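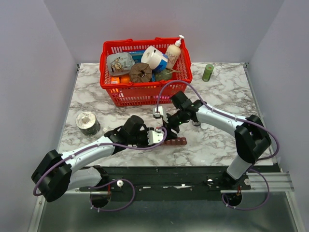 Unsere Wochendose Daltis ist für Menschen gemacht, die ihre Tabletten gern einmal in Ruhe sortieren und dann sieben Tage lang nicht mehr daran denken möchten. Sie wiegt fast nichts und braucht kaum Platz. In einem gut gefüllten roten Einkaufskorb, in dem schon Pumpflasche und Papierrolle stecken, findet sie bestimmt auch noch ein Eckchen — und auf dem Nachttisch sowieso!

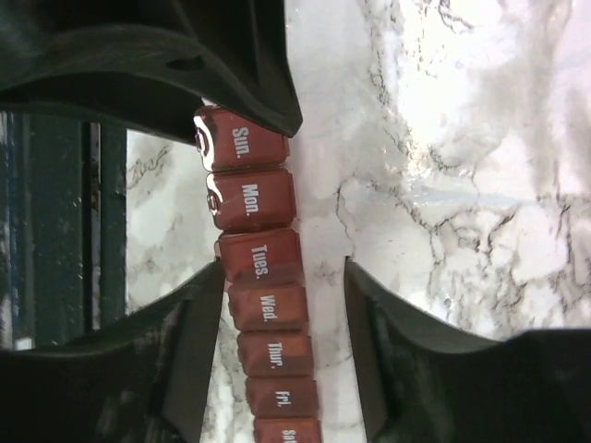 Darf die Dose in die Spülmaschine?
Lieber von Hand mit lauwarmem Wasser und einem Tropfen Spülmittel reinigen und offen trocknen lassen.

Die Deckel öffnen sich einzeln, und wer morgens noch ein wenig steife Finger hat (wir kennen das selbst), kommt mit dem Daumennagel gut darunter. Angharad Gough aus unserem Kundendienst füllt ihre immer am Freitag nach dem Abendessen,

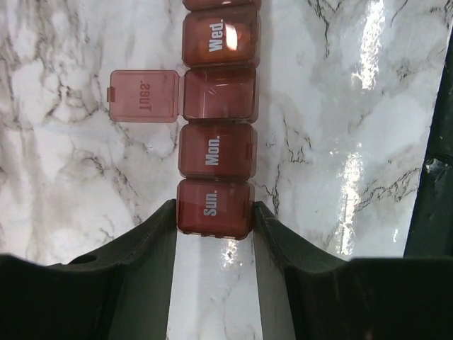

und zwar in aller Ruhe bei einer Tasse Tee, mit dem Einnahmeplan daneben. Größere Kapseln bitte vorher einmal zur Probe einlegen. Preis: 5 Euro, Rückgabe innerhalb von 14 Tagen, Bestellnummer 109. 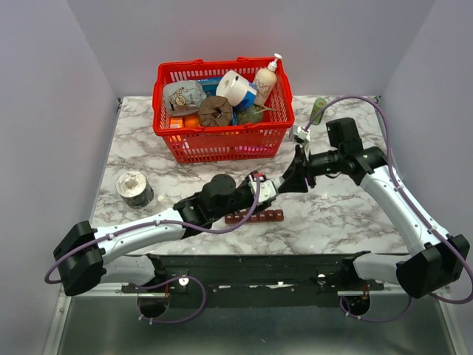

Roter Einkaufskorb mit Haushaltswaren

Passend dazu: Reiseetui Zenlow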